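十一月,上午,法庭旁听数据组工作本

昨天的条目写到一半就停了,今天接着写。先把没写完的那句补上:Ferkthorpe 爆炸案的庭审记录,我们手里现在有三个版本,三个版本对同一段证词的转写都不一样。Eleri Vaughan 认为这是正常误差。我不太信。

背景简单记一下,免得三个月以后自己看不懂。被告面临的罪名一共 30 项,控方打算传的证人名单很长,辩方到目前为止没有对“人在现场”这一点提出争议,争的是他在整件事里起了多大作用,也就是量刑。我们组不判断案子,任务只有一个:把公开庭审的音频、书记官记录、各家媒体的现场稿对齐,看报道里的引语有多少能在记录里找到原话。听起来很容易。做了两周,我觉得当初写申请的人(包括我)把它想得太便宜了。

先说对齐。Astero 那套脚本是 Caradog Dafis 前年写的,原本给市议会会议用。议会开会,一个人说完另一个人说,主持人点名,脚本靠点名切段。法庭上没有这种好事。辩护律师提出异议的时候,三个人同时开口,法官把声音盖过去,书记官写一句“异议,成立”,中间那十几秒的内容就没有了。媒体稿恰好最爱引这十几秒。于是脚本报告“未匹配”,然后统计表上就多一条“引语无出处”。如果直接拿这个数去写文章,等于说记者在编造,而我们连音频都没听。

我昨天下午抽了“未匹配”里的 5 条,自己戴耳机听。结果:

第一条,音频里有,一字不差,书记官没记。
第二条,音频里有,意思对,记者把两句并成了一句。
第三条,听不清。我听了九遍,每一遍听到的都像我希望听到的东西。这条我弃权。
第四条,话是在法院台阶上说的,不在庭上,稿子里写的是“他在庭外表示”,脚本不认识“庭外”两个字。
第五条,真的找不到。

五条里只有一条够得上“无出处”。样本小,什么都证明不了,但足够让我不肯在周报上签那个百分比。Catrin Nicholas 说可以加一个脚注。我对脚注的看法大家都知道:没有人转发脚注。

再说总量。目前入库的引语是 2,000 条整。这个整数本身就让我起疑,自然收集的东西很少正好停在整数上。去查了采集日志,果然是 Killia 的接口到上限就截断,不报错,不留提示,安安静静地返回成功。也就是说后半段庭审,尤其是受害者家属作证那两天的稿子,我们可能只收到了一小部分。Caradog 说上限可以申请调高。我问他什么时候知道有上限的,他说文档里写着。文档我读过两遍,那一行在附录的附录里。

截断的影响比数字看起来要坏。接口按发布时间排序,早发的先进来,所以我们的库里快讯多,深度稿少。快讯的引语短,多半是从通讯社抄下来的,同一句话出现几十次。去重之后剩下 620 条。我们真正在研究的是这 620 条,而对外一直讲的是前面那个大数。这件事要改,最迟在给 Peixoto 基金的中期说明里改掉。

中午前和 Eleri 争了一场,记下来,双方都冷静的时候再看。

她的意思:读者关心的是报道可不可信,我们给出一个保守的下限就已经有价值,没必要等每条都听完。
我的意思:下限要成立,前提是错误只往一个方向跑。现在的错误两头都有。脚本会把真话判成没出处,也会把没出处的判成真话,因为它对相似度的门槛放得很松。比如“他没有看陪审团”和“他没有再看陪审团”,脚本算同一句。在死刑量刑阶段,多一个“再”字,被告的形象就变了。
她说我在抠字眼。我说这个项目的全部内容就是抠字眼。

没吵出结果,约定各自标同一批,盲标,标完对表。

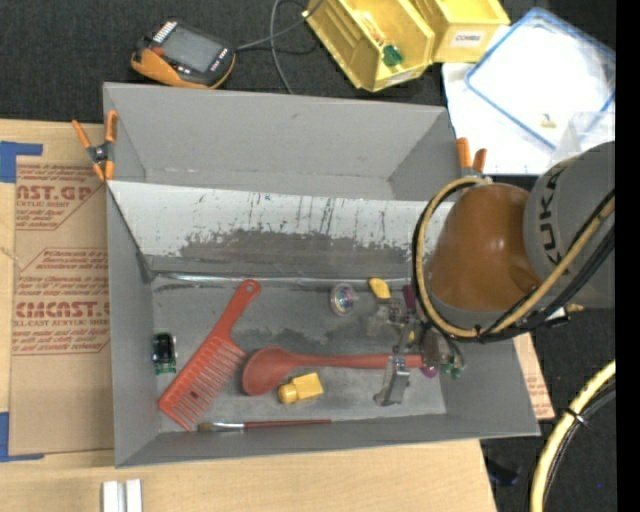

标注与复核

盲标规则草稿(Mared Bevan 看过,她划掉了两条,我又加回来一条):

甲类,原话。允许语气词出入,允许标点出入,别的都不允许。
乙类,压缩。意思在,词序或者句数变了,仍然打着引号。
丙类,拼接。两处以上的话合成一句,中间没有省略号。
丁类,转述被当成引语。最麻烦,因为翻译稿里到处都是。
戊类,找不到。必须由听过音频的人判,脚本不准单独判戊。

丁类要多写几句。我们库里有相当一部分是外语稿译回来的。证人用英语说,捷克的报纸译成捷克语,另一家网站又从捷克语译成英语,打上引号。Štěpánka Šimek 上周给我看过一例,走了一圈回来,“我以为是烟花”变成了“起初我们都以为在庆祝”。“我”变成了“我们”,还凭空多出一个庆祝。没有哪一步是恶意的,每一步单看都说得过去。按我们现在的表格,它会落进乙类,跟一个记者删掉半句口头禅算同等程度。这不合理。Štěpánka 建议译稿单独建一张表,我同意,先不动总表。

关于“双人标注一致率”。申请书里写的目标很漂亮。我想提醒将来读到这里的人:两个人坐同一间办公室,午饭时间讨论同一批难例,下午标出来当然一致。这种一致率测的是午饭。所以这次定下来,标完之前不讨论,难例写纸条封起来,由 Mared 保管。Caradog 觉得太夸张。可以,那就夸张一次,看数字会不会掉。我猜会掉。

下午三点,补记。

Caradog 把相似度门槛调紧之后重跑了一遍,“未匹配”一下子多了很多。他挺高兴,说现在严格了。我看不出有什么可高兴的,只是把一种错换成了另一种错。门槛放在哪里,结果就长成什么样,那我们测的是门槛。至少应该把几个门槛下的曲线一起画出来,谁也别单挑一个点去讲故事。他答应画,没说什么时候。

另外一件小事:书记官记录的修订版。法院网站上的文件名没换,内容换过,有一页的时间戳往后挪了。我们存的是旧版。没有哪里写明改了什么。我手工比对了前四十页,改的大多是拼写和人名,有一处把“不记得”改成“不,我记得”。这一处我听了音频,修订版是对的。所以旧版把证人的意思写反了,而有两家报纸引的恰好是旧版。那么这两家算错还是不算错?他们忠实地引了一份错的官方记录。规则草稿里没有这一类。暂时标“己”,括号里写问号。

由此想到一个不舒服的问题:我们一直把书记官记录当标准答案。它也是人写的,写得快,写得累,事后还会改。音频才更接近,可音频也有第三条那种情况。标准答案应该降一级,改叫“参照”。全组文档里这个词要统一替换,Catrin 已经开始改了,改到哪里她会记在共享页上。

未决:
上限调高的申请,Caradog 去提,要书面答复,口头的不算。
受害者家属作证那两天的稿件,手工补采,不等接口。
旧版和修订版都存,存取时间写进文件夹名。
盲标第一批,我和 Eleri 各自领,纸条交 Mared。
给 Peixoto 的中期说明,把去重后的数放在第一段。Eleri 不反对,但她要求同时写明为什么会少这么多,这个要求合理。
百分比这周不报。谁来问,就说还在听。

傍晚又回去听了第三条,第十遍。还是听不清。维持弃权。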